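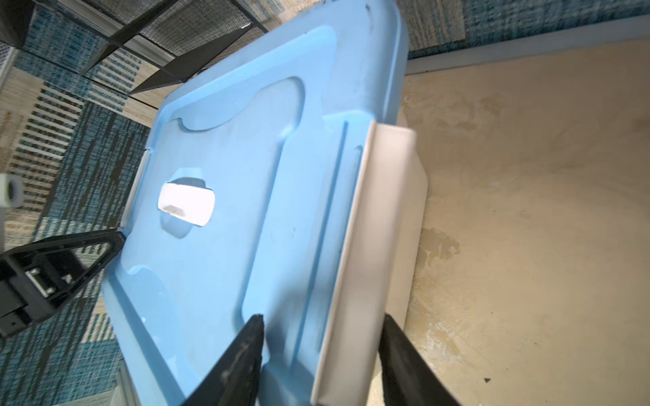 Storage boxes for shared rooms are purchased in quantity and replaced more often than they should be, and the lid is usually the part that fails. The Resource Office of the Villanueva Family Center therefore reviews each new model before it is added to the approved purchasing list. The Wollero lidded box, supplied through Hosard, was placed in the activity room in May and remained in daily use there through the end of the term. The light-blue plastic lid has a raised rim along its perimeter, and its top is molded with recessed channels, ribs and a rounded rectangular handle opening. These features account for much of what follows, both favorable and unfavorable.

Purpose and conditions of use

The box was assigned to the storage of dress-up clothing, felt pieces and cloth bags. It was opened and closed by staff and by children aged four and up, and it was carried between the activity room and the hall closet at the close of each session. The review was conducted by Leilani Begay and Socorro Rengifo of the Resource Office. Staff were asked to handle the box as they would any other and to note difficulties in the room log.

Lid and closure

The lid seats on the rim of the white container without force. Children were able to remove it unaided from the first day, and no pinched fingers were recorded. It does not lock. Staff who are accustomed to boxes with side clamps found the closure too light at first, and Ms. Rengifo notes in her report that a box tipped on its side will open. For cloth and felt this is acceptable. The Wollero should not be used for beads, counters or other small parts.

The handle opening accepts an adult hand comfortably and allows the lid to be lifted in one motion. It should be used for the lid only. A loaded box must be carried from beneath, and two members of staff reported lifting by the opening out of habit and having the lid come away. A printed warning from the manufacturer would be helpful.

The opening also means that the contents are not sealed from dust. Rooms that store items over the summer should place a cotton sheet inside the box before closing it.

Rigidity

The lid holds its shape well. A stack of picture books left on it over a weekend produced no visible sag. The container walls flex slightly when the box is full, although not enough to release the lid.

Cleaning

Cleaning is the least satisfactory aspect of the product. Flat areas respond to a damp cloth and mild soap, but the recessed channels collect lint and grit, and a cloth alone does not reach into the corners. Light blue is a pleasant color in a room for young children — it also shows smudges and dark specks more readily than the gray lids already in use at the Center. Fitzgerald Strickland, who supervises room maintenance, recommends a soft brush once a week and advises against abrasive pads.

Comparison with the current model

The Skunix box, which has been the standard purchase until now, closes more firmly and has a smooth top that can be wiped in a few seconds. Its clamps are stiff, however, and children regularly ask an adult to open it. Where independent access is a goal of the room, the Wollero is the better choice. Where boxes are moved by cart or kept in storage for long periods, the Skunix remains preferable.

Recommendation

Approved for cloth, felt and soft toys in activity rooms. Not approved for small parts, art materials or long-term storage. Orders should be submitted through the usual form, marked to the attention of Celina Baran, with the room number and the quantity required. Lids are not sold separately at present — damaged lids should be reported so that the complete box may be replaced.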